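4. 작업대에 테이프로 자리 표시하기

여기부터는 제가 제일 좋아하는 부분이에요. 앞 장에서 작업대 높이를 맞추고 다리 나사까지 다 조이셨다면 이제 상판 위에 자리를 잡을 차례입니다. 저는 Flisico 작업대를 쓰지만 무늬 없는 무광 상판이면 어떤 책상이든 똑같이 하시면 돼요. 처음엔 저도 연필로 선을 그었다가 지우느라 고생했거든요. 그 뒤로는 쭉 파란 테이프만 씁니다(한 롤 사두면 정말 오래 가요!).

준비물
마스킹 테이프(상판과 확실히 구별되는 색), 줄자, 마른 천, 400방 사포 한 장, 중성세제 조금

4-1. 상판을 마른 천으로 한 번 닦아 주세요. 기름기가 만져지면 물에 세제를 조금 풀어 닦고, 테이프 붙이기 전에 완전히 말립니다. 저는 보통 45분쯤 되겠지 하고 기다리다가 꼭 중간에 손을 대보는데, 그냥 타이머를 45분에 맞춰 두고 커피 드시는 게 낫습니다.

4-2. 손끝으로 쓸어 보고 까슬한 데가 있으면 사포로 살살 문지릅니다. 힘주지 마세요. 그 자리만 반들반들해져서 나중에 두고두고 눈에 들어와요.

4-3. 자주 쓰는 물건을 평소 두는 자리에 올려놓고 앉아서 팔을 뻗어 봅니다. 편하게 닿는 데까지가 작업 구역이에요. 제 경우엔 가로 80cm가 딱 좋았습니다.

4-4. 테이프를 가늘고 짧게 잘라 구역 경계에 붙입니다. 사방을 빙 두를 필요는 없고 군데군데 조각만 있어도 충분히 알아볼 수 있어요. 비스듬하게 붙여도 괜찮습니다. 저도 자를 대고 붙이다가 진작 포기했어요.
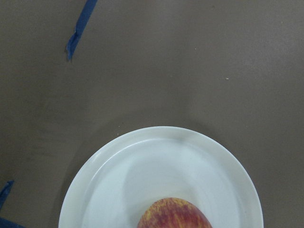

그림 4-1. 회갈색 상판에 붙인 파란 테이프 표시. 위쪽 조각은 끝이 찢겨 너덜너덜하다.

4-5. 붙인 조각은 손톱이나 헌 카드로 끝까지 꾹꾹 눌러 주세요. 특히 끝부분이요! 손으로 쭉 뜯은 테이프는 끝이 들뜨기 쉬운데, 거기에 소매가 걸리면 조각이 통째로 따라 올라옵니다. 깔끔한 걸 좋아하시면 가위로 자르시고, 저처럼 급한 분은 그냥 뜯으셔도 쓰는 데는 지장 없어요.

4-6. 이제 물건을 전부 치우고 한 발 물러나서 봅니다. 서서 볼 때랑 앉아서 볼 때 느낌이 꽤 다르니까 두 번 확인하세요. 어색하면 떼서 옮기면 그만입니다.

참고
조명 바로 아래는 상판이 밝아 보이고 반대쪽은 좀 어둡게 보이기도 합니다. 얼룩인 줄 알고 한참 닦은 적이 있는데(제가요) 스탠드를 옮기니까 얼룩도 따라 옮겨 가더라고요. 세제 꺼내기 전에 조명부터 움직여 보세요.

주의
• 테이프를 오래 붙여 두면 접착제가 남을 수 있어요. 저는 3주에 한 번씩 새로 갈아 줍니다.
• 뗄 때는 상판에 바짝 눕혀서 천천히 당기세요. 확 잡아떼면 코팅이 상할 수 있습니다.
• 남은 끈적임에 아세톤은 쓰지 마세요. 미지근한 물에 적신 천을 올려 뒀다가 살살 문지르는 쪽이 안전합니다.
• 시트지를 바른 상판이라면 안 보이는 구석에 먼저 한 조각 붙여 보고 시작하세요.

표시를 바꾸고 싶을 때
작업이 바뀌면 구역도 바뀌는 게 당연하죠. 다만 예전 조각을 남겨 둔 채 새로 붙이면 어느 게 지금 경계인지 금방 헷갈려요. 옛것부터 떼고 시작하시거나, 꼭 둘 다 남겨야 하면 색을 다르게 하세요. Sachiko Kubo 씨가 알려 준 방법인데, 조각 위에 유성펜으로 작게 용도를 적어 두면 한참 뒤에 다시 봐도 기억이 납니다. 저는 글씨가 엉망이라 'ㄱ', 'ㄴ'만 써요.

자리 표시가 끝났으면 5장으로 넘어가서 공구 걸이를 답니다. 남은 테이프는 치우지 말고 옆에 두세요. 구멍 뚫을 위치 잡을 때 또 씁니다.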